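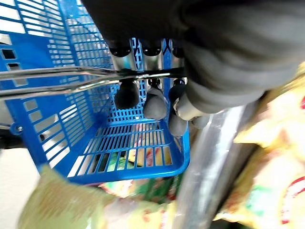

A robotic hand holds a shopping basket by its metal handle above a display of packaged snacks.

Vimari opens shelf-picking kit to small shops

Vimari, the retail automation supplier, has started taking orders for a two-armed picking kit aimed at convenience stores and small grocers. The company announced the move on 24th October and said the first units will ship in February.

The kit, sold under the name Verketen, is meant for shops that fill pickup orders from their own shelves. It carries an ordinary hand basket in one hand and takes goods off the shelf with the other. Vimari sells it as a monthly service that covers the machine, setup, software updates and repair visits. Customers can't buy it outright.

Despina Rallis, who runs product planning at Vimari, said the company had heard the same complaint from shop owners for years.

"They don't want new shelves, and they don't want to give up a back room," she said. "They have baskets by the door already. So we built for the basket by the door."

Earlier store systems from the company used a fixed tote bolted to the base of the machine. Verketen drops the tote. Its hand closes around a basket's handle or takes hold of the rim, depending on which position gives the other arm more room at the shelf. Rallis said the rim hold was added after early customers asked about low shelves, where a basket hanging from its handle would get in the way.

The two hands are sold in different versions, and a shop can pick which goes on which arm. Vimari says changing one takes a trained person 9 minutes.

Snacks have been the hardest part of the work, according to Mieczysław Śliwiński, the engineer in charge of the gripping software. Boxes and cans keep their shape when a finger touches them. A bag of chips folds, slides and catches on the bag beside it, and the surface throws light back at the cameras.

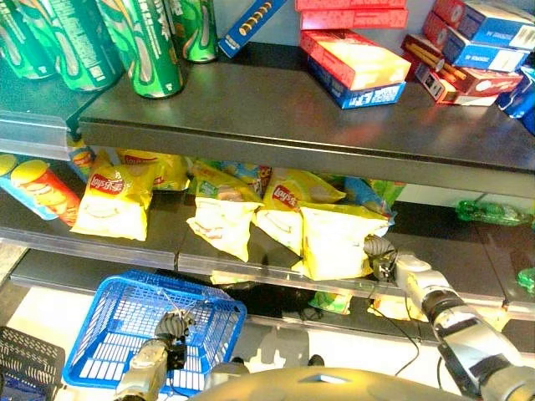 "A box of cookies tells you where its corners are," Śliwiński said. "With a bag you're making a guess, and then the bag moves and you guess again."

The software looks at the shelf from the head camera to choose an item, then turns to a closer view once the hand is near it. If the grip doesn't feel right, the arm backs off and tries from another side. After two failed tries it leaves the item, marks it on the order and goes on to the next one. A staff member gets the list on a phone or on the counter screen.

Vimari lists 200 product types that the kit can handle from the first day, most of them snacks, canned drinks, boxed sweets and small bottles. Anything else has to be taught. A shop worker shows the item to the cameras from several sides, enters the barcode and runs a few practice picks. Glass jars, eggs, fresh fruit and anything over the arm's weight limit are left out for now.

Shibata, a small chain that sells snacks and household goods, has been using the kit after closing time. Its operations manager, Kumiko Iwasaki, said orders placed in the evening are picked overnight and checked by a worker in the morning before they go out.

She said she was satisfied with how it handles cans and boxes. She was less pleased with the speed on bags.

"It's careful, and careful is slow," Iwasaki said. "If a customer is standing at the counter, one of us goes and gets the chips. For the overnight orders it doesn't matter to me."

Iwasaki also said the store had to change how it stocks one aisle. Staff used to push as many bags as they could under the upper shelf, and the arm had trouble getting at the ones in back. They now leave more space at the top. Price rails stayed where they were, although two of them had to be clipped down more firmly after the hand brushed against them.

Tomomi Ebihara, who stocks shelves at the same store, said the practice picks for new items were easy enough to learn but took up time on delivery days. She would like to be able to copy an item's settings when only the flavor is different. Vimari said that change is planned but gave no date for it.

The service contract runs 18 months. It includes one visit for setup, one for staff training and repairs within two working days. Shops have to supply a level floor, a wireless connection and a spot near a wall outlet for charging. Vimari recommends aisles wide enough for two people to pass. The machine stops if a person steps within reach of the arms, and it waits until the space is clear before it starts again.

Prices are being quoted store by store. Rallis would not give a range, saying the fee depends on the number of orders and the distance from a service office.

Vimari is not alone in this part of the market. Vuvis offers a single-arm picker that runs along a rail in front of the shelf. It is faster over a short stretch of shelving, but the rail has to be installed and the machine can't leave it. Noboru Minami, a consultant who advises independent grocers on equipment, said the choice will come down to the layout of the shop.

"If you have one long wall of goods, I'd look at the rail," Minami said. "If your snacks are in one corner and your drinks are in another, you need something that can go and get them."

He advised owners to ask for a trial with their own stock before signing, and to include the items that sell most. He also suggested asking who pays for goods that are crushed or dropped. Under the standard Vimari contract, the shop carries that cost during the first month and Vimari carries it afterward, up to a monthly limit.

Orders are open to shops with a single location as well as chains. Vimari said it will hold demonstrations at its own showroom through the winter, and that owners may bring products from their shelves to try.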